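The Cable That Moved the Camera

For most of last winter, the two-armed machine at Gernlow kept putting things down slightly to the left of where it meant to.

The error was small at first, a few millimeters on a good day. By the end of a long shift it could be a couple of centimeters, enough for a cup to land on the rim of a tray or a block to miss the block underneath it. In the morning it was gone again. The crew would start up, run the checks, get clean numbers and go to work, and by lunch the left arm was drifting.

Gernlow is a small company that fits and tests robot arms for use in homes and other lived-in rooms. It buys the arms, adds its own wrists and grippers, and runs the machines among furniture, toys, bottles and people. Réjean Boychuk is in charge of the testing. He came to it from elevator maintenance, and he talks about robots the way elevator people talk about doors.

"A fault that goes away overnight is the worst kind," he said. "You fix it every evening by going home."

The first suspect was heat. Joints warm up, grease thins, metal grows a little. Boychuk's team logged the temperature of every motor for 11 days and found that both arms warmed at nearly the same rate. Only the left one drifted. They swapped the left shoulder motor with the right. The fault stayed on the left. They swapped the motor controllers, and it stayed there too.

The second suspect was the software, which had been updated in early December, shortly before anyone noticed the trouble. The team rolled it back. For two shifts the arm behaved, and a message went out saying the matter was closed. On the third shift the left gripper closed on the edge of a ceramic bowl when it should have closed on the middle. The bowl went over the side of the table and broke. A tester named in the incident sheet only by initials had been sitting within reach of the arm, with one foot under the table. There was no injury. The sheet lists "broken dish, sharp pieces, bare feet in work area," and Boychuk stopped all testing with people in the room that afternoon.

The stop lasted 60 days. It cost Gernlow a delivery date with Sendirier, the client waiting for the machine, and it left a good deal of time for looking at one arm.

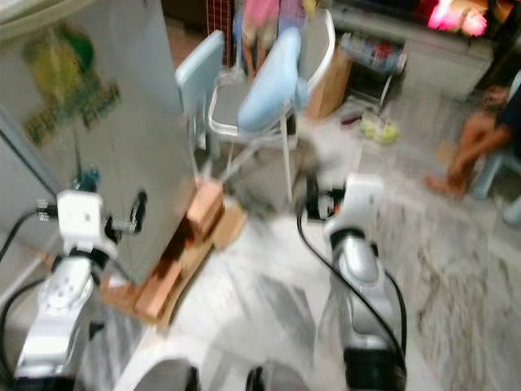 On the move among the furniture: the cables on both arms run down from the wrist area.

What they found was in the cabling. Each wrist on the Gernlow machine is fed from outside the arm, by cables that hang in a loop so the joints can turn freely. The loop has to be long enough that it never pulls tight and short enough that it never catches on anything. On the left arm of the test machine, a clamp partway down had been mounted one hole lower than the drawing called for. With the arm at rest there was plenty of slack. With the wrist rolled all the way out and the elbow high, there was none.

At that point the cable tugged on the wrist housing, and the wrist camera was bolted to the housing with a bracket from a supplier called Berketti. The bracket did what the data sheet said it would do. It had never been asked to take a side load. Every hard tug shifted the camera by a hair, always in the same direction, and the machine went on believing the camera was where it had been at startup.

The morning check explained the rest. It ended with the arms folded and a full recalibration of both wrist cameras. Whatever had moved the day before was measured, corrected and accepted as normal. By evening, another set of tugs had added up.

"The calibration was hiding it," Boychuk said. "We were proud of that calibration."

The software rollback had seemed to help for a dull reason. The older version planned slower, lower paths and seldom lifted the elbow. On the third shift the tasks included a shelf.

It took one of the technicians, Boychuk said, to lay a strip of white paint across the join between the camera bracket and the housing, a trick well known to anyone who has worked on engines. After one shift the two halves of the line no longer met. The team then ran the arm through 200 full wrist rolls with the cable attached and 200 with the cable held up by hand. The line broke in the first run and held in the second.

The repair was a clamp moved up by one hole and a stiffer bracket with two locating pins. The parts cost less than the bowl and the shipping on its replacement. Changing the habits around them took longer. The recalibration now compares its result with the one from the day before, and if a camera has moved more than a set amount, the machine refuses to start until a person has put hands on the wrist. The software also has a limit on combined wrist roll and elbow height, which some of the engineers dislike. It makes high shelves awkward.

Outside Gernlow, the story has been received mostly with nods. Cables are an old complaint in this trade. Factory arms have them too, but a factory arm may repeat the same motion for years, and a loop that clears on Monday clears every day after that. An arm in a room with chairs and children's blocks on the floor seldom makes the same reach twice. It can go months before it finds the one pose that pulls.

There is also the matter of what a loop can catch. Gernlow's incident sheets from before the stop include three snags: two on chair frames and one on a drawer handle. All were filed as minor. Boychuk has since moved snags to the same category as contact with a person, which means each one gets a written review. He would like to see the cables routed inside the arms, and the next version, built with a shop named Dufour, does this for the forearm. The wrist is still fed from outside. The joint is too narrow to take everything, and a cable bent that tightly wears out in its own way.

Testing with people in the room started again in the spring, first with a spotter holding the stop button and later with the spotter seated farther back. The rule on footwear was argued over and then written down: closed shoes for anyone inside the reach of the arms while the machine handles glass or ceramic, and no rule for soft goods, cardboard or wood. The delivery to Sendirier was signed off on 16/08/2024, with the clamp position photographed and attached to the paperwork.

The paint line has stayed. Every machine that leaves the shop now has one on each wrist, and the morning checklist has a box for it, ahead of the calibration.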